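Handout 6: Unit costs and short runs

Last session we left off with fixed and variable costs. Read this before class and bring a calculator. Jozef Vermeulen will take the first half and Sanne Van Rooij will take the practice problems.

## Two kinds of cost

A fixed cost stays the same no matter how many pieces you make. Rent on the shop is fixed. So is the price of a mold once you have ordered it. A variable cost goes up with each piece. Resin, packaging and the wages of a packer paid by the piece are all variable.

Some costs sit in between. A machine operator on salary looks fixed for a month and variable over a year. For this course, treat a cost as fixed if it would not change during the run you are pricing. State your choice at the top of your work.

## The basic sum

Unit cost = (fixed cost ÷ number of pieces) + variable cost per piece

Take the Rolldale order from the reading. The mold costs $3,000 and each part uses $4 of material and labor.

| Pieces | Fixed cost per piece | Variable cost | Unit cost |
|---|---|---|---|
| 25 | $120.00 | $4.00 | $124.00 |
| 1,000 | $3.00 | $4.00 | $7.00 |
| 4,000 | $0.75 | $4.00 | $4.75 |

Going from 25 to 1,000 pieces takes $117 off the unit cost. Going from 1,000 to 4,000 takes off only $2.25. The curve drops fast and then flattens out. Most of the mistakes in last year's exam came from drawing it as a straight line.

Plastic parts are used for most of the problems in this unit. The numbers are easy to split into tooling and material, and the same method works for printed goods, baked goods and clothing. 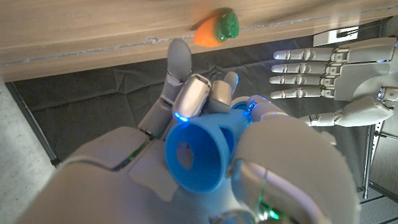 *Department of Business and Applied Economics, Costing and Pricing I*

## When a short run makes sense

The table seems to say that a bigger run is always better. It leaves out three things.

First, unsold stock. If Rolldale makes 4,000 parts and sells 1,000, the total spend is $19,000. Spread over the parts that were sold, that comes to $19.00 each, against $7.00 for a run of 1,000. Always ask how many will sell before you pick a row.

Second, storage. Parts on a shelf take up space that has a price, and money tied up in stock can't be used elsewhere.

Third, changes to the design. Lemholm (case 2 in the reader) ordered a full year of lids and then changed the neck of the bottle. The lids were scrapped. Two half-year runs would have cost more per lid and less overall.

## Break-even between two methods

Often there are two ways to make the same part. One has a low setup cost and a high cost per piece. The other is the reverse. Find the quantity where the totals are equal:

Fixed A + (Variable A × Q) = Fixed B + (Variable B × Q)

Say method A has no setup cost and costs $7 per piece, and method B is the mold at $3,000 plus $4 per piece. Then 7Q = 3,000 + 4Q, so Q = 1,000. Under that quantity use A. Over it use B. At exactly that quantity the cost is the same, and you would choose on delivery time or quality.

## Practice problems

1. Fultside prints menus. The plate costs $1,000 and each menu costs $0.50. Find the unit cost for 25 and for 4,000 menus.
2. Using the Rolldale figures, what is the unit cost per part sold if 4,000 are made and 3,000 are sold?
3. Kuo can rent a cutter for $1,000 and pay $2 a piece, or pay an outside shop $4 a piece. Find the break-even quantity.
4. Redo problem 3 with the rent doubled. Write one sentence on what happened to your answer.

Show the formula before you put in numbers. Round to the nearest cent only at the last step.

Hand in problems 1 to 3 on paper. Problem 4 will be discussed in Harsh Bansal's section. Questions about marks on the last assignment go to Femke Vandenberghe.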